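El placer de tender la ropa

Hay quien espera toda la semana el viernes por la noche. Yo espero el primer día de viento seco, que en mi calle suele llegar en septiembre, cuando las sábanas salen a los balcones y el barrio entero huele a limpio desde las nueve de la mañana. ¡Qué alegría de día! Los vecinos que no se saludan en el portal se hablan de tendedero a tendedero, y siempre acaba alguien prestando pinzas.

Crecí en una casa con patio de luces y siete cuerdas de polea que chirriaban cada una en su tono. Mi abuela sabía por el chirrido quién estaba tendiendo, y casi siempre también qué. Los lunes, la ropa blanca; los martes, los monos de trabajo; los domingos nada, porque estaba mal visto, aunque la del tercero se saltaba la norma con un descaro que yo admiraba muchísimo.

De ella aprendí lo fundamental. Las camisas se cuelgan por el bajo, con la pinza en la costura lateral, y así la marca desaparece al meterlas en el pantalón. Los calcetines, por la puntera y emparejados (esto último es discutible, en mi familia hay dos escuelas). Las toallas se sacuden con ganas antes de tenderlas, con un latigazo seco que levanta el rizo y que de niño me parecía el mejor sonido del mundo. Me lo sigue pareciendo.

Lo oscuro va a la sombra y del revés. Un vaquero negro puede aguantar años con su color si no le da el sol de mediodía, y una camiseta teñida en casa, ni les cuento. La lana pide otra cosa: una toalla extendida, la prenda encima, plana, y paciencia. Yo he estirado más de un jersey por colgarlo con prisas, incluido uno islandés que me dolió en el alma.
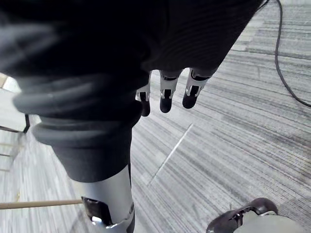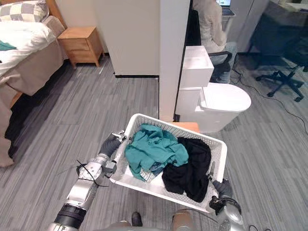 En la segunda imagen, cesto blanco de rejilla con ropa negra y de color verde azulado.

Aquel jersey me lo había vendido Hjalti Bjarnason, un tejedor que pasa media vida entre ovillos y que me escribió una carta de dos páginas cuando le confesé el desastre. Venía a decir que en su pueblo se tiende aunque hiele. La sábana se pone tiesa como un tablero, se mete en casa, se ablanda junto a la estufa y queda con un olor que él compara con el de la nieve recién pisada. Lo probé en Jesumcombe, en una casa alquilada con un prado detrás y veinte metros de cuerda entre dos postes. Tenía toda la razón, y además es divertidísimo llevar bajo el brazo unos pantalones que se sostienen solos.

Las pinzas merecerían un artículo entero. Tengo doscientas, de madera casi todas, y guardo doce que eran de mi abuela, con el muelle oxidado en las puntas, que ya solo uso para trapos. Las de plástico se parten al segundo verano y siempre por la misma pata. Si encuentran de las antiguas, las de una sola pieza, llévenselas sin pensarlo: sujetan una manta mojada con levante.

¿Y el que vive en un interior sin patio? También disfruta. Un tendedero plegable junto a una ventana entreabierta, las prendas gruesas en las varillas de fuera y un hueco libre entre cada dos. Por la noche la habitación se llena de ese olor a algodón húmedo y jabón, y a la mañana siguiente se dobla la ropa con la radio puesta, todavía en pijama.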